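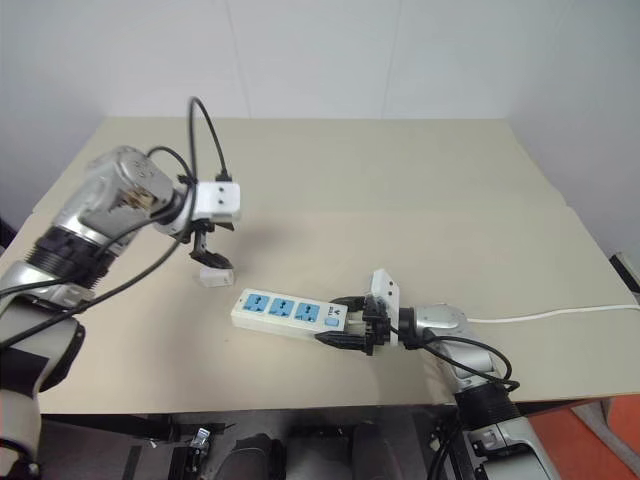 Setting up the Potton cell for plug insertion

These steps cover the two-arm Potton cell when it is changed over to the plug and power strip task. They assume the arms are bolted down, the base is leveled and the Vikorent controller starts without faults. Allow one morning the first time through.

Before you start

Put the cell in hold and keep the stop button within reach. Clear the tabletop of anything left from the last job. Check that the strip's power cord is not connected to the wall. All practice and teaching is done with a dead strip.

1. Dress the cables

Each arm needs a loop of slack at the wrist. Move the wrist by hand through its full turn and watch the loop. If it pulls tight before the end stop, loosen the nearest strap, feed a little more cable forward and close the strap again. If the loop can reach the fingers, take some back. Do one arm completely before you touch the other.

2. Check the fingers

Wipe the inner faces with a dry cloth. Close each gripper on nothing and look for a gap at the tips. A gap you can see light through means a finger has shifted on its mount. Loosen the two mount screws, square it up and tighten again. Then run the Tseng homing routine, left arm first.

3. Teach the hold and the approach

The right arm holds the strip and the left arm brings the plug. Teach the hold first, because every left arm position is measured from it. Bring the right gripper in from the cord end at low speed and stop before contact. Save that as the standoff point. Do the same with the left arm, with the plug held over the strip and the black fingers well clear of the sockets.

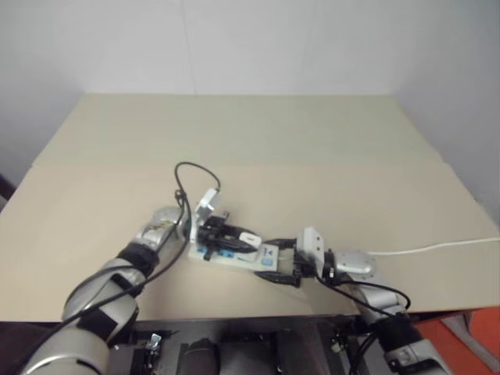 Left gripper holding the plug above the strip, right gripper reaching toward the strip's right end.

Save both points under the same job name. Run the pair 12 times at low speed with no insertion. If either arm drifts, go back to step 1 - a dragging cable is the usual reason.

4. Set the grip

Grip force on the holding arm is set by trial. Start at 11 on the Brilden force scale and go up 2 at a time until you can push on the strip with a finger and it stays put. Too much force bows the casing, and the sockets move with it. Line the strip up lengthwise between the fingers, with the switch and the cord at the gripper end, so that all three sockets stay open for the left arm. Check that neither finger is resting on the cord collar.

5. Run and look after it

Start with the socket farthest from the switch and work back. After over 200 insertions, wipe the fingers again and repeat the homing routine. Retighten the cable straps at the same time.
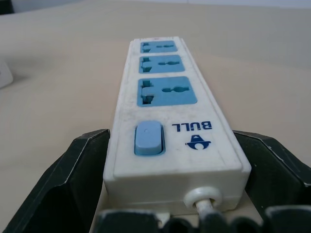
Wrist view is the quickest way to check a grip once the cell is running. Open it on the controller after each strip change and pause the job. A good grip has one finger flat against each side of the casing and the strip running straight away from the gripper. The round collar where the cord leaves the end face sits right of center, so don't use it to judge alignment - go by the long sides. If the strip leans to one side, open the gripper, straighten the strip and close again before you resume.

Related pages
Replacing gripper fingers
Tseng homing routine: error list
Cable straps and slack on the Potton cell
Backing up jobs on the Vikorent controller
Brilden force scale settings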